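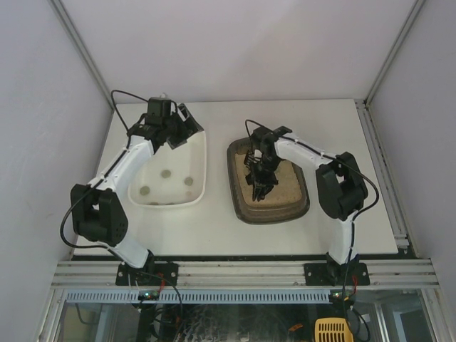

Jayanthi Acharya asked that the sorting section say plainly which container is the clean one, as new users keep pouring sand into the wrong tub. The tub is for recovered pieces only. Sand stays in the tray.

4.2 Setting up the sand tray and tub

1. Place the tray and the tub side by side on a flat, level surface. Leave a hand's width between the rims.

2. Pour 400 g of Brulley dry sand into the tray. Level it with the straight edge of the scraper. Do not press it down.

3. Wipe the inside of the tub with a dry cloth.

4. Bury the discs in the sand. Use no more than 6 per round — larger sets crowd the corners of the tray.

5. Search the sand from the center outward. Lift each disc clear of the surface and hold it over the tray until loose grains stop falling.

6. Set the disc down in the tub. Discs may lie flat or lean against the wall.

7. At the end of the round, count the discs in the tub against the number buried. Level the sand before starting again.

NOTE: Sand carried into the tub may be tipped back into the tray if it is clean and dry. Sieve it first (Cernivent part 548).

CAUTION: Do not wet the sand. Damp sand clings to the discs and hardens in the corners of the tray.

CAUTION: Do not lift a filled tray by one side of the rim.

For storage, see 4.3.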